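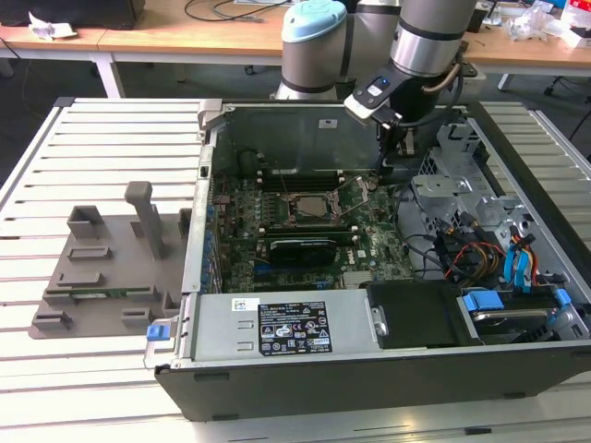 Hazem Chraibi
Contributing Editor, Technology and Industry

Computer refurbishment

Computer refurbishment is the inspection, repair, cleaning and resale of used computers. It differs from recycling, in which a machine is broken down for its materials, and from simple resale, in which a machine changes hands in the state its last owner left it. Most refurbished desktop computers come from offices, schools and public agencies, which tend to replace their equipment in large batches.

Origins

Trade in used computers began with large leased systems. Companies that rented machines to business customers took them back at the end of a contract, serviced them and leased them again at a lower rate. When personal computers became common in offices, the same practice was applied to smaller equipment, and independent dealers entered the market. Many of the early dealers had started out in typewriter and copier repair and already had workshops, storage space and a list of local customers.

In Oakley, the dealer Morulico opened a used computer counter beside its copier business and later moved the entire firm into refurbishment. Fodent, based in Vaston, began as a parts supplier and sold complete machines only after demand for loose memory and drives declined.

Process

Equipment is logged on arrival by model and serial number. Data removal normally comes next. Drives are overwritten with erasure software or, where the former owner requires it, physically destroyed. A certificate is issued for each drive and kept with the sales record.

Technicians then open the case, remove dust and check the main board for swollen capacitors, bent socket pins and signs of liquid. Old thermal paste is wiped from the processor and replaced. Memory is tested overnight in many shops. Power supplies are tested under load and are usually exchanged as whole units, as repair calls for separate training and costs more than the part is worth.

A machine that passes is given a fresh operating system under a refurbisher's license. A machine that fails is held for parts. Processors, memory modules and heat sinks are the items most often kept, and standard screws are saved by nearly every shop.

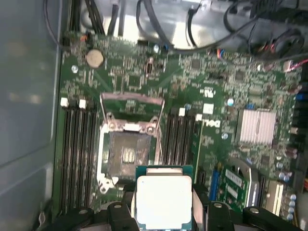 Kirsty Naylor has objected to the common view that processors are the safest part to buy used, writing that the chip itself rarely fails but that "a buyer who matches the socket and forgets to check the board's firmware will own a very small paperweight." Published buying guides now generally advise readers to consult the board maker's support list before ordering a replacement.

Grading

Refurbished computers are sold by grade. Grade A is applied to machines with little visible wear, Grade B to those with scratches or faded labels, and Grade C to those with dents or missing trim. The letters describe appearance only. No single body sets the terms, and one dealer's Grade B may be another's Grade A. Fodent prints a separate line for battery or drive condition on each sales sheet.

Warranty terms also vary. A 40-day return period is offered by Morulico on desktops, with a longer term available for a fee.

Buyers

Schools, small offices and home users make up most of the market. The Vaston school district bought 600 refurbished desktops from Fodent in a single order, 500 of them for classrooms and the remainder for libraries and front offices. Export is a further outlet, although many countries limit the import of used electronics and ask for proof that each unit works.

See also: Electronic waste; Data erasure; Desktop computer; Product life cycle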